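4. Loading and starting the vending cabinet

Applies to the Carkier snack cabinet, wall and floor models. Complete section 3 (levelling and mains connection) before you begin.

4.1 Before loading

1. Switch off at the isolator and wait for the display to go blank.
2. Unlock the door and swing it fully open. The stay clicks when it reaches the end of its travel.
3. Remove the transit foam from behind each spiral. Floor models have 18 spirals, wall models 13.
4. Check that the delivery flap moves freely.

CAUTION: Do not put your hand up through the delivery flap while the cabinet is switched on.

4.2 Loading the trays

1. Lift the front of the tray slightly and pull it towards you until it tilts.
2. Load from the front and work backwards, one packet to each turn of the spiral.
3. Stand packets upright with the top seal facing the glass. Bags must be narrower than the tray divider by a finger's width on both sides.
4. Push the tray back until both catches engage.

Note: Soft bags that lean forward can be held with the plastic supports in the Fandmont accessory pack. Fit one support to each spiral, to the left of the motor.

Large bags belong on the top two trays only. If a bag has to be bent to fit, use the wide spiral – it is the one with the grey end cap.

4.3 Setting prices

1. Switch on at the isolator. The display shows 68 while it runs its self-check, then the time.
2. Press and hold the service button inside the door until PRICE appears.
3. Key in the tray letter and column number, then the price in pence.
4. Press the tick key. Repeat for each column.
5. Close and lock the door. Prices are not saved until the door switch has closed.

4.4 Test vend

Run one free vend from every column after loading, and again whenever you change to a different size of packet. Collect the packets from the bin as you go. A full bin will stop the flap from opening.

If a packet hangs on the end of the spiral, turn the spiral a quarter turn clockwise by hand with the power off, and test again. The Coutinho motor can be turned by hand in this direction only.

4.5 Vend counter

The counter is reset at the Stirkbridge works before dispatch. At 3,000 vends the display shows SERV and the belt on the delivery flap should be changed – see section 7. The cabinet will go on working in the meantime.

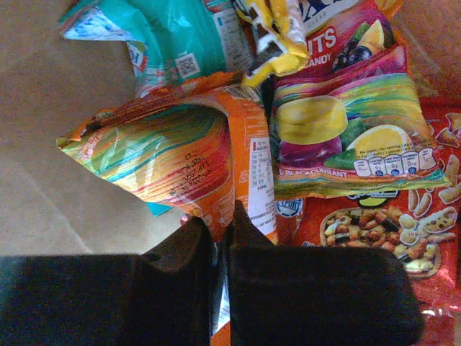
Write the counter reading on the card inside the door each time you refill, along with the month. Keep the card with the cabinet if it is moved to another site.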